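Choisir une pince par défaut : plaidoyer pour les mors parallèles

65 partages · 12 commentaires

Les appels d'offres que je relis depuis deux ans commencent presque tous par la même ligne : « préhenseur multidigital souhaité ». La ligne est rarement argumentée. On la trouve dans des projets de cuisine assistée, de tri de vaisselle, de dosage en laboratoire, et elle fixe à elle seule une bonne part du budget, du câblage et du temps de mise au point. Je soutiens la position inverse : pour manipuler des ustensiles à manche, la pince parallèle à deux doigts devrait être le point de départ, et tout ce qui est plus complexe devrait faire la preuve de son utilité.

Le cas du mélange dans un bol est un bon terrain de comparaison. L'outil est long, le point de saisie est éloigné du point de travail, et la charge varie avec la consistance du contenu. Un manche serré près de son extrémité se comporte comme un levier : le moindre jeu entre les mors se retrouve amplifié à la tête de l'ustensile.
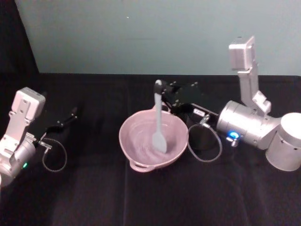

Poste à deux bras, pinces parallèles. Spatule en silicone tenue par le bras droit, pince gauche libre.

Trois reproches reviennent contre cette configuration. Le premier porte sur la rotation du manche entre les doigts. Il est fondé. Avec deux surfaces planes et un manche arrondi, le couple résistant est faible autour de l'axe de serrage, et la tête finit par suivre la paroi au lieu de la racler. Mais le remède est mécanique et peu coûteux : un insert en V, ou un méplat sur le manche. Ajouter trois articulations par doigt pour corriger un défaut de contact revient à déplacer le problème vers la commande.

Le deuxième concerne la force de serrage. Chez Cluvetti, Marjatta Saarinen a fait tourner une séquence de 3 000 cycles de mélange à vide avec une consigne de serrage constante ; 2 989 se sont terminés sans perte de l'ustensile. Les 11 échecs ont tous eu lieu lors d'un contact avec le bord du bol, donc sur une erreur de trajectoire. Une main à quatre doigts soumise au même choc aurait peut-être conservé l'outil, mais dans une orientation inconnue, et je préfère un échec franc, détectable par l'ouverture des mors, à une saisie dégradée que le contrôleur continue de tenir pour valide.

Le troisième reproche est celui de la généralité. Une pince parallèle ne fait pas tout, c'est entendu. Elle ne réoriente pas un objet dans la prise et s'accommode mal des pièces très plates. Wafula Nyaga, qui défend les mains articulées dans la revue interne de Plutura, a raison sur ce point. Je lui ferai seulement remarquer que son banc d'essai comporte un second bras, et qu'un second bras équipé d'une pince simple résout une bonne partie des réorientations par transfert.
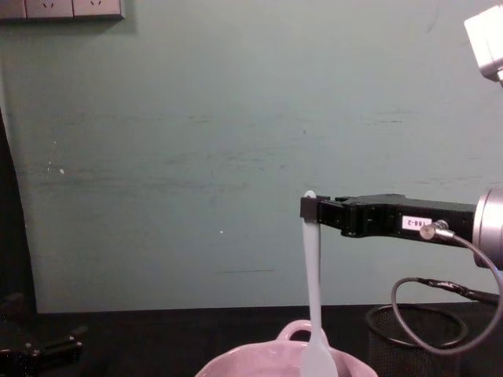 Par Anouk Boersma
Ingénieure en intégration robotique – tribune

Reste la question de l'observation, trop souvent traitée après celle du préhenseur. Une vue de tête donne la position du bol et l'écart entre les deux pinces. Une vue prise à hauteur de poitrine donne la verticalité du manche et la tenue des doigts, mais elle perd le fond du récipient. Aucune des deux ne suffit pour juger un raclage. J'ai vu comparer des pinces sur la base d'une seule caméra, avec des conclusions qui décrivaient surtout les angles morts de cette caméra.

Sur ce plan aussi, les mors parallèles ont un avantage pratique. Leur silhouette est compacte, leur géométrie se modélise avec peu de paramètres, et l'ouverture se lit directement sur l'image lorsque le codeur dérive. Une main articulée masque l'objet qu'elle tient au moment précis où l'on voudrait mesurer sa pose.

Le câble mérite plus d'attention qu'il n'en reçoit. Une boucle extérieure entre la pince et le poignet ajoute un volume mobile que le planificateur ignore le plus souvent. Trop courte, elle limite la rotation du poignet ; trop longue, elle descend vers le plan de travail. Je recommande de mesurer la boucle dans la configuration la plus défavorable et de déclarer son enveloppe comme obstacle. Cletus Hutchins propose un passage interne – solution plus propre, mais qui allonge chaque remplacement de pince. Pour un banc de comparaison, où l'on démonte souvent, je garde la boucle.
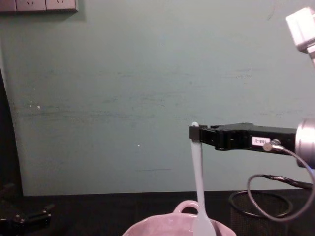

Il faudrait enfin que les essais publiés soient comparables. Le protocole Fudo, dans sa version de décembre, demande 1 592 saisies réparties sur un jeu d'ustensiles, mais laisse libre la distance entre le point de saisie et l'extrémité du manche. C'est pourtant le paramètre qui gouverne le bras de levier. Deux laboratoires peuvent donc respecter le protocole à la lettre et obtenir des classements opposés. Lamisi Mahama a demandé que cette distance soit imposée, ainsi que l'état de surface des mors ; je soutiens les deux amendements.

J'ajouterais la publication des journaux de commande complets, échecs compris. Un taux de réussite isolé ne permet pas de savoir si l'on a évalué la pince, le contrôleur ou l'étalonnage de la caméra. En attendant, les équipes qui rédigent un cahier des charges peuvent supprimer la mention « multidigital » et la remplacer par trois valeurs : diamètre du manche, effort à la tête de l'outil, jeu angulaire admissible.

12 commentaires · Partager · Imprimer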